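Capítulo 3
Atrito: por que as coisas param (e por que às vezes não param)

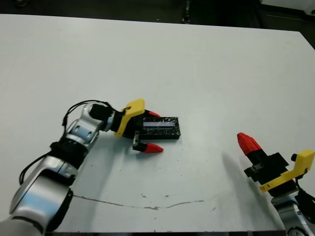
Quando comecei a dar aulas de física, eu achava o atrito o assunto mais sem graça do programa. Uma letra grega, uma continha de multiplicar e pronto, vamos para a energia! Levei anos para mudar de ideia, e a culpa foi de uma geladeira.

Eu estava de mudança e precisava empurrar a geladeira até a porta da cozinha. Empurrei e nada. Empurrei mais forte, com o pé apoiado na parede, e nada. Aí, de repente, ela saiu do lugar e deslizou tão fácil que quase fui junto (o rodapé ficou marcado até hoje). Se você já arrastou um guarda-roupa, conhece a sensação: o difícil é começar. Depois que o móvel anda, dá para manter o movimento com bem menos esforço.

Pois é disso que vamos tratar. Existem 2 situações que a gente costuma misturar e que neste livro vão ficar bem separadas. Na primeira, o corpo está parado em relação à superfície, e o atrito se chama estático. Ele se ajusta ao empurrão: você faz mais força, ele responde com mais força, até chegar a um limite. Na segunda, o corpo já escorrega, e o atrito se chama cinético. No modelo que usaremos, ele tem valor constante e costuma ser menor que aquele limite.

Repare que eu escrevi "no modelo". O contato entre superfícies reais é complicado, e quem olha de perto encontra saliências até no que parece liso ao toque. Vamos deixar isso para a seção 3.4, com calma.

Antes de seguir, faça uma experiência em casa. Ponha um livro sobre uma tábua e vá levantando uma das pontas bem devagar. Anote o ângulo em que o livro começa a escorregar. Depois ponha outro livro igual em cima do primeiro e repita. Quase todos os meus alunos apostam que o ângulo vai mudar bastante com o dobro do peso. Faça a sua aposta por escrito, a lápis mesmo, e guarde o papel: vamos precisar dele no fim da seção 3.2.

3.1 A força que espera

Comecemos pelo livro parado, com a tábua ainda na horizontal. Duas forças atuam sobre ele: o peso, para baixo, e a normal, para cima. Sem ninguém empurrando de lado, o atrito vale zero.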